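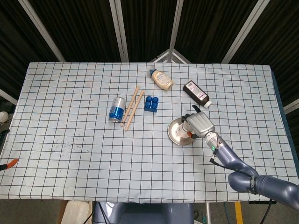
Gridded cloth on the long table, brown specks still on the left half. Can, sticks, blue block, mayonnaise, brown bottle, steel bowl.

Search this notebook
Search

Table and props, Adeyemi room
19/12/2024

Mostly a housekeeping day. Two jobs left over from last week: the specks on the cloth, and deciding what stays in the household box over the break.

Cloth. The brown specks and smudges left of center are still there. I don't know what they are. Coffee would be my guess, but the last entry about the cloth is from March and doesn't mention any marks. Tried in this order, on the underside of the hem first and then on one square at the edge of the patch:

- damp sponge, plain water: nothing
- dish soap, 5 minutes, wiped off: nothing I could see
- Drimov fabric spray, 12 minutes, blotted: maybe a little lighter, maybe not

The black lines held up through all of it, no bleeding into the pale part. That was the main thing I wanted to know before putting the whole cloth in a machine. I have not tried hot water and would prefer that no one does until we have a second cloth. A heat-shrunk grid is worse than a stained one.

Second cloth: Tekidar has the same print, same pale blue-white ground. Their page says 3 weeks for delivery. Order drafted, not sent. If anyone wants a different grid size, write it under this entry before it goes.

Meanwhile the left half is fine to use. Put things on the squares to the right of the patch if the marks bother you.

Backdrop. Black panels and white poles left as they are. Swept behind the panels and found one of the small screwdrivers from the drawer set, now back in the drawer.

Household box. Current contents that I'd call the regular set:

Can, blue and silver. Rolls when laid on its side unless the cloth is pulled flat. Smooth the cloth first, then place the can. Don't wedge it with tape, the glue comes off on the blue band.

Sticks, light wood, one a bit longer than the other. They live in the long tray now. Twice I've found them under the drying rack in the kitchen, so they have clearly been taken for chopsticks by somebody at lunch. Please don't eat with them, they have been on that cloth.

Blue building block, four studs. No complaints. The other blocks are in the jar on the Pilell shelf.

Mayonnaise, squeeze bottle with the blue cap. The label has started to lift along one edge – pressed it down with a glue stick. Keep the cap shut tight. This one stays out of the lunch fridge, whatever it looks like.

Brown bottle, white cap, white and purple label. Rinsed out before it went in the box in the fall. It's for the table only and shouldn't go back to the first aid cabinet, where it turned up on Monday's list of missing items and confused the person doing the restock.

Steel bowl, the shallow one. Washed and dried by hand. The deeper one is dented on the base and rocks, so I took it out of the box and put it on the giveaway shelf.

Laid things out with a loose gap between them, the two bottles toward the back and the bowl on the right. I like this better than the old row along the near edge. The can and the bottles used to get knocked by sleeves when people leaned over, and with everything farther in there is room to put a clipboard down.

Small weights. Filled the spare squeeze bottle with 400 grams of water to see if it would do as a stand-in when the label on the good one finally goes. It leaks at the cap when it lies on its side. Emptied it. Need a new cap or a new bottle – not urgent.

Box label. The old label said MISC, which is on half the boxes in the room. It now says TABLE / HOUSEHOLD in marker on the short end. Goes on the Pilell shelf, second from the bottom, short end facing out.

To do after the break:
- send the Tekidar order
- retest the Drimov square once it has had time to dry through
- find a lid for the block jar
- move the dish soap back to the kitchen (my fault, it's on the windowsill)

Shares 3
Comments 0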